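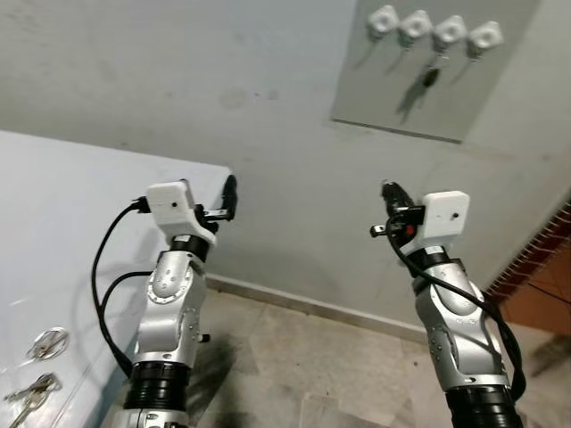
When must this checklist be filled in?
Before every comparison of two finger sets, and again after any change of fingers, wrist housing or cable.

Gripper comparison, key handling task
Station: Kitholm, two arms
Finger sets: Bramano (short), Clisard (long)
Date: 2026-01-19

1. Emergency stop pressed and released, both arms. OK.
Comment: the left arm needs a longer time to come back. I wrote it in the logbook.

2. Wrist housing screws tight. OK.
Comment: please use the small driver, the big one damages the plastic.

3. Cables free in the full turn of the wrist. OK WITH REMARK.
Comment: the right cable comes near to the gripper when the wrist turns inward. Limit the turn until a new clip is mounted.

4. Finger tips clean, no cuts in the surface. OK.

5. Cycle counter read before the start. Bramano 307, Clisard 439.
Comment: change the tips at 1000 cycles, also when they still look good.

6. Table height entered in the controller. NOT OK.
Comment: the old value was still there. Corrected, then item 1 repeated.

7. Flat pick of a key from the table, slow speed. Four tries for each set.
Comment: keep the same closing force for both sets, otherwise the result says nothing.
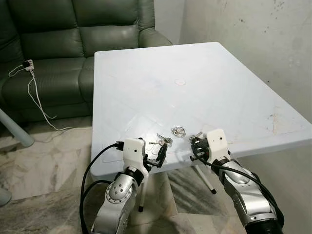 Borkowska replied that the closing force should not be the same number for both sets, as the long fingers bend more and press less at the tip. She asks to measure the force at the tip and to make this value equal.

I agree with this. Item 7 will be changed in the February version.

Open points: clip for the right cable, force gauge to be ordered.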